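Supply Table: What We Need for the March Parcels

The March parcels leave from the back hall at Plenley on the last morning of the month, and the sorting table is open to anyone who wants to drop things off before then. Doors are open from 9 until 2. Please bring items to the table itself and not to the front desk, which has no room to store them.

We are collecting for two places this time. The Ekau reading room is setting up a study corner and has asked for computer accessories in working order: keyboards, mice, speakers and extension cords. The Alemneh workshop needs household and repair supplies, mostly rope, string, tape, small tubs with lids and hand tools.

A few notes on how to hand things in.

Keyboards should be full size if possible, with a number pad, as the Ekau group will use them for bookkeeping practice. Wired ones are preferred. Shake out the crumbs and wipe the keys before you bring it. Loosen the cable and let it lie flat for a day if it has been wound tight in a drawer.

Rope should be coiled and tied once around the middle. Any color is fine. Short ends under 30 inches are not useful to the workshop and can go in the scrap bag by the door.

Tubs need to have their own lids. We had a stack of lids left over in the last round and no way to match them. Leave the labels on if they won't peel off easily, because Benvinda Meireles has a better method for that than scraping.

Packing tape is always needed. Part rolls are welcome as long as the end can be found. Fold the end under before you hand it in. 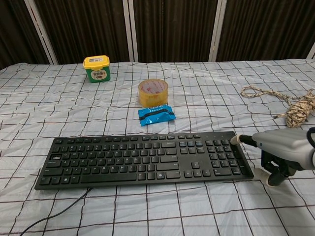

Small packets and sachets of any kind should be sealed and have their printing readable. Opened ones will be thrown out.

Saron Alemayehu will be taping boxes from 9 each morning and could use one more person to write labels. Each box gets two labels, one on top and one on the side, with the destination in capital letters. The boxes themselves come from Urkero and hold up to 14 pounds. Please don't fill them past that, even if there is space left.

Large items such as monitors and printers can't be taken this time. Ask again after the parcels have gone out.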